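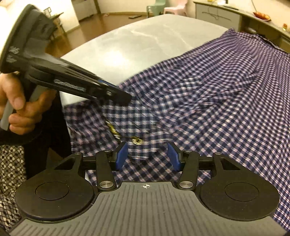
Desau Shared Art Studios - Safety Check Before the Winter Open House

Checked in November, between the morning class and 2 in the afternoon. I mark each point OK, Repair or Watch, and I write a comment where the mark alone does not say enough.

Entrance and hall

Front door opens fully from inside without key: OK
Floor mat lies flat: Repair
Comment: One corner of the mat is rolling up. I pressed it down with tape, but the tape will not survive the visitors.
Exit sign lit: OK
Sculptures on pedestals cannot tip: Watch
Comment: The tall bird by the stairs moves when I push it with one finger. The artist says it was always like this. Please put sand in the pedestal or move the bird to the back wall. Children will touch it, also when there is a sign.

Painting room

Solvent rags in the metal can with lid: Repair
Comment: The can is there and it is a good can, but I found two rags on the radiator. This is the third check in which I write the same sentence.
Jars labeled: Watch
Comment: Most have labels. One jar says only "not tea".
Windows open and close: OK
Spray varnish stored away from heat: OK
Easels, screws tight: OK, after I tightened the one beside the sink.

Kiln room

Clear space around the Baloch kiln: Repair
Comment: Cardboard boxes again. I moved them to the corridor and then I saw that now they block the corridor, so they are in the office.
Lid hinge and safety switch: OK
Comment: The switch cuts the power when the lid is lifted. Tested with the kiln cold.
Heat gloves: Watch
Comment: The left glove has a thin place in the palm. For the Open House demonstration use the new pair from the cupboard.
Fan running during firing: OK
Firing log filled in: Repair
Comment: The last entry is number 454 and has no name and no end temperature. Please write both, even if the firing was short.

Ido Gallery (upstairs)

Hanging wires and hooks: Watch
Comment: 12 works checked. One large canvas hangs on a single nail - I took it down and it is leaning with its face to the wall. It needs two hooks.
Light rail: OK
Extension cords: Repair
Comment: The cord behind the video piece is for 2000 watts and it feeds another cord, which feeds the heater. The heater must have its own wall outlet.
Stair handrail: OK

Fire and first aid

Extinguishers, pressure in green: OK
Extinguisher service by Brellent: Watch
Comment: The tag upstairs is hard to read. I asked them to write a new one.
First aid box: Repair
Comment: No burn gel, and very few bandages.
Eye wash bottle: OK

Repairs should be finished before the doors open to visitors. The filled sheet hangs in the office, next to the key board. When you have repaired something, write your initials beside the line and leave my mark as it is.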